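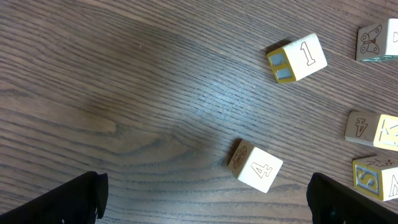 Wooden letter and number blocks on a tabletop with dense, wavy grain.

Why tabletops cup in October

Wood moves across the grain and hardly at all along it. A board loses width when the air dries and gains it back when the air is damp. In heated houses the loss starts in October, when indoor humidity falls and the furnace runs through the night.

Flat-sawn boards, the ones with the arched figure many buyers prefer, move nearly twice as much as quarter-sawn boards of the same species. They also cup. The face that was closer to the bark shrinks more, and its edges lift.

Kirsten Fehr runs the repair bench at Almont, a furniture shop in Callow. Most of the tops she sees were finished on one side only. "The bare underside trades moisture faster than the top," she says. "Two faces, two rates. The board bends."

Her first step is to take off the top and check how it was attached. Screws driven straight through a rail hold the wood still until it splits. She replaces them with slotted clips, which let the top slide. The underside then gets the same finish as the face, in the same number of coats, sanded with 300 grit between them.

A cupped top is left on spacers, with air on both sides, before any planing is considered. Fehr checks it with a straightedge at the same three points each time and writes the gap on masking tape stuck to the underside.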